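2025-12-29

Segunda-feira. Pressão baixa desde a madrugada, vento de sudoeste, humidade interior a subir apesar do desumidificador. Retomei o registo do relógio de parede, parado desde a véspera de Natal.

Estado ao abrir a caixa: peso a meio curso, corda íntegra, âncora sem desgaste visível à lupa. O atraso que vinha anotando em dezembro era de 11 segundos por dia, constante, o que afasta a hipótese da temperatura, cujo efeito teria variado com as noites frias. Inclino-me para a suspensão. A lâmina tem um vinco ligeiro junto ao grampo superior, provavelmente da mudança de casa. Encomendei outra à Erkel, mesma largura, espessura um grau abaixo. Prazo de entrega: 12 dias úteis, contando com o feriado.

Entretanto desmontei a haste do pêndulo e limpei a rosca da porca de regulação com benzina. Havia óleo antigo, endurecido, que alguém pôs onde não devia. Voltei a montar a seco. Meia volta da porca para cima, marca a lápis na posição anterior para poder regressar. Ponho o relógio a andar hoje e só leio amanhã à mesma hora. Ler antes disso não dá nada de útil com este movimento.

A Deirdre Daly telefonou depois do almoço por causa do exemplar de Broncombe. Diz que a roda de escape tem um dente torto e quer saber se se endireita ou se se substitui. Respondi que depende da liga e que me mandasse uma fotografia com luz rasante. Se for latão recozido, endireita-se uma vez. À segunda parte. Ficou de medir o passo com o projetor da oficina e de me ligar depois da passagem de ano.

Li mais um capítulo do tratado do Wanigasekara sobre compensação térmica. A tabela dos coeficientes tem uma gralha na linha do zinco, o expoente está trocado. Corrigi na margem. A dedução do erro circular é limpa, mas ele abandona os termos de ordem superior sem dizer para que amplitude deixa de ser lícito. Refiz as contas para três graus e a diferença é desprezável no meu caso.

Do lado prático: acabou o óleo sintético fino, restam três gotas no fundo do frasco. Pedir 100 ml é absurdo para o consumo que tenho; dividir com a Morven MacAulay, que gasta do mesmo. Falta também papel de seda e uma chave de fendas de lâmina estreita, a atual está lascada num canto.

Jantar cedo, sopa e pão. Às nove a batida estava igual dos dois lados, de ouvido. Deixei a porta da caixa fechada e o caderno em cima da cómoda, aberto na página de amanhã. 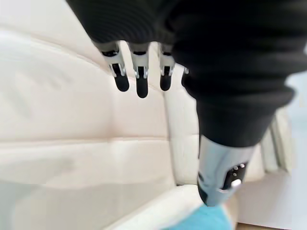
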